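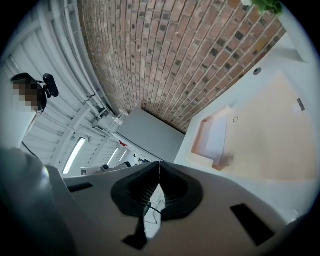 Kivby: a word list for people who make small crosswords

Hi! Kivby is a plain text word list with scores, plus a tiny script for filtering it. I started it when I was making a weekly puzzle for our town newsletter and got sick of the fill tool handing me words that no human being has said out loud. It grew from there. I'm Ksawery Sikora, I do this in the evenings, and I'm happy to have company.

What's in the folder

kivby.txt – the main list, one entry per line
phrases.txt – entries with more than one word in them, spaces removed
names.txt – first names, last names, pet names, a few towns
dropped.txt – everything I threw out, with a short note on why
filter.py – the script
CHANGES – what moved and when, as well as I can remember

Each line looks like OATMEAL;38. The word comes first in capitals, then a semicolon, then the score. No spaces, no accents, no hyphens. If you open it in a spreadsheet, tell it the separator is a semicolon or you'll get one very long column (I've done this more than once).

How the scores work

Scores go from 0 to 50. Anything at 38 or up is a word I'd be glad to see in a puzzle. Between 20 and 37 is fine if it's holding two better words together. Under 20 is the stuff you use at midnight when the corner just won't close, and then feel bad about. I left those in on purpose so you can make your own call.

The scores are my taste! I like kitchen words, weather words, and anything you might hear at a bus stop. I don't like abbreviations, Roman numerals, or rivers that only exist in crosswords. If your solvers love rivers, bump them up. You won't hurt my feelings.

Running the filter

You need Python 3 and nothing else. From the folder, type:

python filter.py --min 38 --longest 6

That gives you the good words of up to six letters, which suits a very small grid. Leave off --longest and you get every length. Add --names if you want names.txt mixed in. The output goes to the screen, so send it to a file if you want to keep it.

There's also --seed, which shuffles the list the same way every time you give it the same number. I added it for a friend and then ended up using it constantly, mostly to get myself out of starting every grid with the same three favorites.
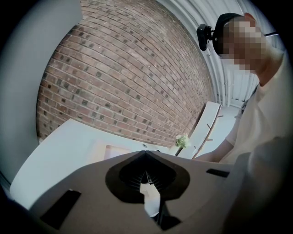 If your fill program wants lowercase, or a comma where I have a semicolon, change the two lines at the top of filter.py. I've marked them with a comment. Jiltton reads the list as it is. Cumedier wants the scores out of 100, so pass --double and you're set. I haven't tried anything else, and if you get it working somewhere new, send me the steps and I'll add them to this page.

Where the words came from

I typed most of them in by hand from my own notebooks, old puzzles of mine, and conversations. A big batch of phrases came out of the Jakubowski notebooks, a pile of handwritten puzzle ideas that a retired constructor in my puzzle group let me copy. Those gave me almost 500 entries, and they're some of the nicest in the whole thing – lots of old-fashioned sayings, plus more words for hats than I'd ever need. Nothing was copied out of a published dictionary or another person's list. Please keep it that way if you send additions.

Things I know are wrong

Plurals are a mess. Some words have both forms scored, some only have one, and I haven't gone through them in any kind of order.

British spellings are in there without a flag. COLOUR has a decent score and probably shouldn't if you're writing for an American paper.

Slang gets old fast. I look over the newer entries every April, and I'm always surprised by how many I have to knock down.

A few names belong to people who have done rotten things since I added them. If you spot one, write to me and I'll move it to dropped.txt.

Sending changes

Small batches are best. Put your words in a text file in the same format, with your own scores, and add a line at the top saying where they came from. I may change the scores, and I'll tell you if I do. Arguments about single words are welcome, but please open a separate issue for each one. The thread about whether OLEO deserves anything above zero is still going and I'd like to keep it all in one place.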